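Cumaria – notes and data card for the playtest set

Reading time: 4 minutes

We use cookies to remember your settings and to see which pages people read. Accept or manage your choices.

Hello, and thank you for stopping by. Cumaria is a slow, lonely VR game set in a drowned valley, where you row from rooftop to rooftop with an oil lamp and try to find out where the villagers went. It is also, if you have landed on this page, a folder of playtest records that we are giving away to anyone who wants to study how people behave in a headset when they are a bit frightened. I'll try to cover both, though I do tend to wander.

## What you get

The download holds 116 sessions, each one a full run at the opening chapter, The Ferry Steps. For every session there is a plain table of head and hand positions, a list of in-game events (lamp lit, oar dropped, door opened, and so on) and the short form the player filled in afterwards. There is no sound and no video of anyone's face. Players are known only by a number, and if a number is missing it means that person asked us to take their record out, which we did gladly.

Files are sorted into 2 folders, `calm` and `fog`. The calm build has clear water and a visible far shore. The fog build is the same chapter with the mist pulled right in, so you can barely see the front of your own boat. Sơn Doãn built both versions and would like it known that the fog took him a good deal longer than the water.

## Why we made it

We started keeping records because we kept arguing. Manuela Valentini, who wrote the story, felt that players were rushing past her letters and diaries. I felt they were reading them but not turning their heads towards the windows at the right moment, so the big reveal of the bell tower fell flat. We went round and round on this for most of a spring, and in the end it seemed kinder to everybody to look at what players did.

Manuela was mostly right, I'm sorry to say. In the calm build a lot of people pick up the first letter, hold it up politely for a second or so and then throw it in the water. In the fog build they hold on to it far longer, and some carry it all the way to the tower. We have our own ideas about that, but I'd rather you had a look with fresh eyes before I fill your head with them.
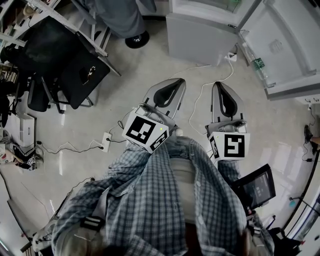 The other thing we learned was about rowing. Our first oars followed your hands exactly, and they felt dreadful, like stirring soup with a pair of knitting needles. Sơn added a little drag when the blade is under the surface, then a little more, and suddenly people began leaning back in their chairs as they pulled. All the sessions in this release use the later oars, so please don't compare them with the old demo if you still have it tucked away somewhere.

## Getting started

Unpack the folder anywhere you like and open `sessions.csv` first. Each row gives the session number, the build, the headset height at the start and whether the player finished the chapter. The session tables sit beside it under the same numbers. Times are in seconds from the moment the lamp is lit, so anything before that has a minus sign. Positions are in metres, with the middle of the boat as zero.

If you'd like to replay a session, the small viewer in `tools` will draw the boat, the head and both hands. It is not pretty. Press the space bar to pause, and the arrow keys to move back and forth.

## Known problems

- Session 16 has the hands swapped over from start to finish. We left it alone, so swap them back yourself if it matters to you.
- The event `bell_heard` fires twice if the player goes back down the stairs.
- Seated and standing players are mixed together. The starting height will usually tell you which is which, but do be careful with it.

## Using it

You may use the records for study, teaching or your own games, as long as you mention Cumaria and don't try to work out who anyone is. If you make something with them, I would love to hear about it – even if it's only a wobbly graph.

Last updated 20 September 2022. We hope to add the second chapter in October, once the church stops sinking through the map.

Quentin Delaunay

Like this sort of thing? Join our newsletter for news from the valley. Unsubscribe whenever you wish.

3 comments

**Iraklis Economou**
Lovely to see this shared. Is the oar drag the same in both builds? My fog players look slower on every stroke.

**Quentin Delaunay**
Same drag in both, Iraklis. I think they're just being careful, but do tell me if you find otherwise.

**Đức Nghiêm**
The viewer won't open for me if the folder name has a space in it. Fine once I renamed it. I threw the letter in the water too, sorry Manuela.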